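Wemwood Forum > Outdoors > Decking and Patios

Drenadeck boards on an old patio, fixed or floating?

larchlap65
Monday, March 10, 2025
We have a slabbed patio at the back, 14 slabs long, and it has sunk a bit at the house end. I want to cover it with Drenadeck boards and leave the slabs where they are. The fitter from Bramis wants to drill the joists down into the slabs. My neighbour has his on rubber pads with no fixings at all and it has been fine for three winters. Which would you do? He quoted 700 for the labour, boards not included.

pebbledasher
Fixed. Floating frames creak, and if yours is already on a slope it will creep downhill over time. I did one on pads and spent every August pushing it back against the wall.

mossy_step
I'd go the other way. Drill into old slabs and you crack half of them, then you have screws holding on to nothing. A decent frame with the boards on is heavy enough to stay put. Mine is on pads and hasn't shifted.

What matters more is the height at the house. Where is your damp course? If the boards end up near it you have a bigger problem than creaking.

larchlap65
The damp course is two bricks above the slabs. I hadn't measured what the frame and boards come to together. Will do that tonight.

pebbledasher
Two bricks is tight. You want a clear gap below it, and a gap between the last board and the wall so that rain can get away.
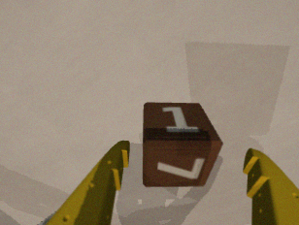

Also check which way it has sunk. If the house end is the low end, water is running towards the wall now, and boards on top won't change that. You just won't see it any more.

mossy_step
Agree with that part. I'd lift the slabs at the low end and relay them before spending anything on boards. It's a weekend of work and a few bags of sand.

gatepost_k
Lift all of them, in my view. If you're relaying some you may as well take the lot up, dig down and build the frame on proper posts. Then the height problem goes away as well.

mossy_step
That's a much bigger job than he asked about. He'd need a skip, and the spoil has to come out through the side gate or the house.

gatepost_k
It is, but he'd only do it once. We took ours up and had it done in a week with two of us.

larchlap65
Measured it. Frame and boards come to level with the top of the first brick, so one brick clear. And yes, the low end is at the house. There is a green line along the wall where the water sits.

pebbledasher
Then sort the fall out first. I wouldn't let Bramis or anyone else start until that's done. Did the fitter not mention it?

larchlap65
No. He was here for 30 minutes and mostly talked about colours. I'm going to ask Alexiou for a second quote, with relaying the low end included.

mossy_step
Good idea. Ask them to price it on pads and fixed, as separate lines.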